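Big swirly wallpaper in a small room: go for it or regret it?
February
By Morfudd Mostyn

Right, I need some encouragement or a firm talking to. We have a small back bedroom in our terrace in Foritstead which has been magnolia since before we moved in, and I have fallen completely in love with large-scale, loopy, seventies-ish pattern. Waves, curls, the lot! I don't want a feature wall. I want it on all the walls, skirting to picture rail, and possibly the ceiling if my husband goes away for a weekend.

The room gets the morning sun and then goes quite gloomy. It has one chimney breast, one door, a sash window and a radiator I can't move. I've got a sample of a Mekero paper stuck up with masking tape and I keep finding excuses to go in and look at it. The repeat is 64 cm, the rolls are the standard width and it's a paste-the-wall one.

My questions, then. Does a big pattern make a small room feel smaller, or is that just something people say? How much extra do I need to buy for matching? And has anyone lived with one for years and still liked it?

Morfudd

plumbline_pete
It's something people say. My downstairs loo has cranes on it the size of real cranes and it feels bigger than when it was white. A small pattern in a small room is what gets fussy, in my view.

On quantity, a 64 cm repeat on a normal ceiling height will eat your rolls. Work out how many full drops you get from each roll with the repeat included, don't go by square metres. Then buy one more. Check the batch numbers before you open anything.

tinofbeans
Going to disagree with Pete, sorry. We did all four walls of our box room in a big geometric and I had it off again within the year. It was lovely in photos and tiring to sleep in. I'd do the wall behind the bed and paint the rest in one of the colours from the paper. You still get the fun of it when you walk in.

Also think about resale if you're likely to move.

Morfudd Mostyn
Not moving! They'll have to carry me out. But tiring to sleep in is a fair point. It's going to be a spare room and sewing room, so mostly it'll be guests doing the sleeping and they can put up with it.

zlata_s
Oh please do all the walls. I've been hanging paper for a living in Tostance for a good while now and the rooms I remember are the ones where somebody was brave. One wall of swirls always looks to me as if the money ran out. When the pattern carries on round the corners your eye stops looking for the edges of the room, and that's what helps in a small space.

What matters far more is the colours. Four close, slightly dusty ones with one dark to hold them together is very easy to live with. Add a bright orange to the same drawing and you have a headache. Keep the floor pale and quiet as well.
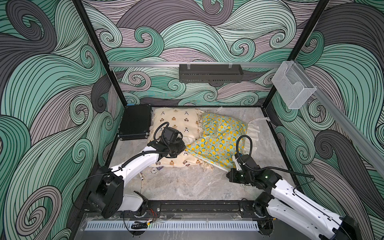 Mint, grey-mauve, charcoal and pale lilac on the back and both sides, pale marbled floor.

Look at what the thin black outlines do with that lot. Without them the mint and the lilac would go a bit mushy from across a room, and with them you get the curls nice and crisp. If your Mekero sample has an outline, stand as far back as the landing lets you and see whether you can still read it. If you can, you're laughing.

For hanging, start on the chimney breast with the pattern centred and work out both ways, so the join that doesn't match ends up over the door where there's hardly any of it. Old terraces are never square, so plumb a fresh line after every corner. Every single one, even if the last was perfect.

Zlata Stelmakh

Morfudd Mostyn
Zlata, those are almost my colours! Mine has more of a sage in it and no lilac, but there is a dark outline. I've just been out on the landing squinting at it and it reads beautifully. Very excited now.

I did get a quote from a decorator and it came to £542 for labour, paper not included. Is that sensible? I'm half tempted to do it myself.

plumbline_pete
Does that include stripping and lining? If it does, bite their hand off. If it doesn't, I'd want another quote.

I'm slightly less keen on that mint than everyone else seems to be, for what it's worth. Cold in a room that loses the sun. Sage is the better bet.

zlata_s
Pete, mint's only cold next to a blue white. Put a creamy gloss on the woodwork and it warms up no end.

Price seems fair to me if they're cross-lining first. Ask. With dark outlines you will see every lump under there when the light comes in sideways, and yours does in the mornings.

gladrags40
Could I put in a word for lining paper too? I skipped it on our stairs and every old filler patch grinned through. Forty quid saved and I've been cross about it ever since.

tinofbeans
Still think it's a lot of pattern. What happens when you put things on the walls? Shelves, hooks, pictures? We found everything we hung up disappeared or made it look cluttered.

Morfudd Mostyn
I'd like one long rail for the sewing bits and that's all. No pictures. I thought plain black or plain metal so that it picks up the outline colour. Curtains in a flat colour, and plain covers on the bed, probably.

zlata_s
Plain metal would be my choice. Mark where your fixings go on the bare wall and push a matchstick into each plugged hole, leaving it just proud. The paper goes over, the matchstick pokes through and you've no guessing to do. Works on lining as well, you just do it twice.

norah_upstairs
Been reading this with a cup of tea and enjoying it hugely. We've had huge brown and cream swirls in the dining room since 1979 and I still like them, so there's your answer on whether it lasts! The only bit that has worn is behind the door where the handle knocks. Fit a doorstop.

plumbline_pete
Norah, please tell me there's a serving hatch.

norah_upstairs
There is. It's papered as well — the pattern goes straight across the doors.

Morfudd Mostyn
Norah, you're my hero. Quote checked: stripping yes, lining no, lining is extra. I'm going to let them strip and line it and then hang the Mekero myself, starting on the chimney breast. Seven rolls ordered by my sums, plus one for luck, all to be from the same batch.

tinofbeans, if I'm peeling it off by next February you may say you told me so.

tinofbeans
I'll hold you to that. Post it when it's up, though, I do want to see the corners.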